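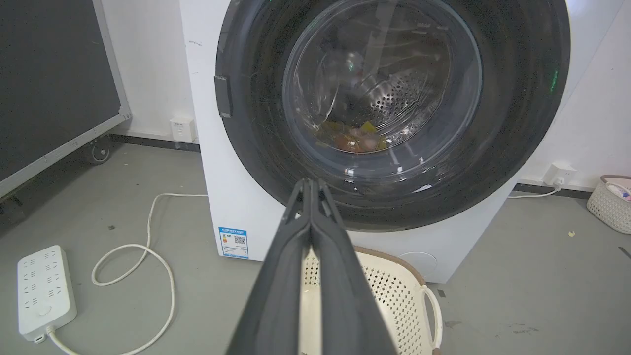 4. Loading, Washing and Unloading

This section covers everyday use of your Wuvemel front-loading washer. Read Section 3 (Leveling and Hose Connection) first if the machine has been moved or newly installed.

4.1 Before the first load

1. Take out any papers, bags or fittings packed inside the drum.
2. Wipe the drum and the rubber door rim with a damp cloth.
3. Open the water supply valve fully and check both ends of the hose for drips.
4. Run one empty cycle on COTTON 60 with half a measure of detergent. No softener.
5. Leave the door open for an hour afterward.

Note: A small amount of water may come out of the drum holes when you first turn it by hand. The machine is tested at the factory and some water stays in the sump.

4.2 Sorting

1. Check the care labels. Wash everything at the lowest temperature shown on any label in the load.
2. Separate new or strongly dyed items. Reds, oranges and deep browns can lose color during their first few washes and should go in together, away from whites and pale gray.
3. Empty all pockets. Coins, hairpins and screws can pass through the drum holes and end up in the filter.
4. Close zippers and hooks. Tie loose cords.
5. Turn printed items, knits and jeans inside out.
6. Put bras, baby socks and anything with loose trim into a mesh bag.

4.3 Loading the drum

1. Set the laundry basket on the floor in front of the machine, under the door. Move it back before swinging the door open if it has a tall handle.
2. Pull the door toward you until it stops. Do not lean on it.
3. Shake out each item and place it in the drum one at a time. Mix large and small pieces.
4. Stop when you can still fit a hand flat between the laundry and the top of the drum.
5. Run a finger around the rubber rim and push any trapped fabric back inside.
6. Close the door firmly. You should hear the latch click.

A very small load – two or three T-shirts, for example – may settle at the bottom of the drum and cause the machine to pause before spinning while it tries to spread the weight. Adding a towel or two usually helps. One heavy item on its own, such as a bath mat, can do the same thing.

CAUTION: Check the drum for pets and children before closing the door. Keep the door closed when the machine is not being watched in homes with small children.

CAUTION: Do not wash items that have been in contact with gasoline, paint thinner or cooking oil until they have been rinsed by hand and aired outdoors.

4.4 Detergent

Use only detergent marked for front-loading or high-efficiency machines. The amount depends on the load and on how hard your water is. Start with the lower figure on the package. If you can see foam against the glass at the final rinse, use less next time.

Liquid detergent goes in the left compartment with the flap down. For powder, the flap must be up. Softener goes in the small center compartment and should not pass the MAX line.

4.5 Unloading

1. Wait for the END light, then for the door to unlock. This can take up to two minutes.
2. If water is visible behind the glass, do not force the door. Run DRAIN and wait again.
3. Place the basket under the opening and pull the laundry toward you. Small items tend to stick to the back wall or drop to the bottom of the drum.
4. Turn the drum one full turn by hand and look again for socks.
5. Wipe the rim and the inside of the glass.
6. Leave the door slightly open.

Note: A plastic basket with holes in the sides is the best choice for damp laundry. Do not leave damp laundry in a closed hamper overnight.

4.6 Keeping the area clear

Leave space in front of the machine for the door to open all the way. Folding tables, boards and anything on casters should be parked to one side with the wheels locked, where they cannot roll against the glass during the spin. The wall outlet must stay within reach so the plug can be pulled quickly. Do not run the cord under the basket or behind a stack of boxes.

4.7 Cleaning the filter

Clean the filter every two months, or when error code 21 appears.

1. Switch off the machine, pull the plug and let any hot water cool.
2. Lay a towel on the floor and place a shallow tray under the filter.
3. Unscrew the filter slowly, counterclockwise, letting the water run out a little at a time.
4. Remove lint and objects. Rinse the filter under the tap.
5. Screw it back in until it is hand-tight.
6. Run RINSE for a few minutes and check for leaks.

Error code 91 means the door has not latched. Open it, check the rim for caught fabric and close it again. If the code comes back, see Section 7.

Next: Section 5, Programs and Options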